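Renting a Workroom at Givham Yard: Common Questions

How long is the lease?
Leases run for 3 months and renew on the same terms. To leave, give us 4 weeks' notice in writing.

Can I paint the walls?
Yes, with our approval of the color. Return them to the original color when you move out.
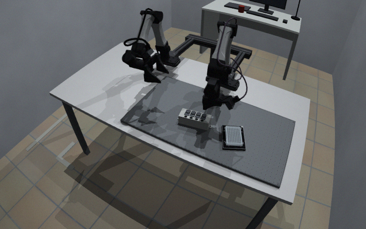 Is power included?
Normal use is. Rooms on the Burine Street side have a separate meter, read in June.

Can I bring my own table?
Yes. Measure the door first. The freight elevator is 103 inches deep.

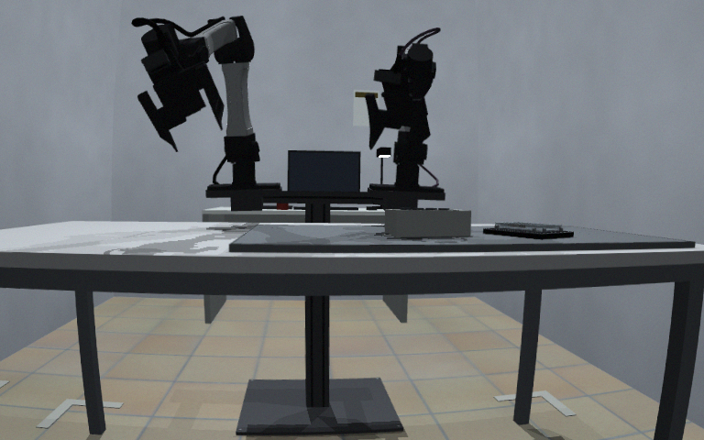
Long work table, gray walls, tiled floor.

When can I get in?
Any time with your key card. Each lease comes with 2 cards. Report a lost card to the office the same day.

Where do I park?
Use the Urnach Road lot. The spaces by the loading door are for deliveries only.

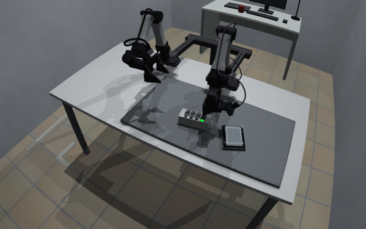 Small room with a white table in the center.

Do you hold a deposit?
Yes, one month's rent, returned after the final walk-through.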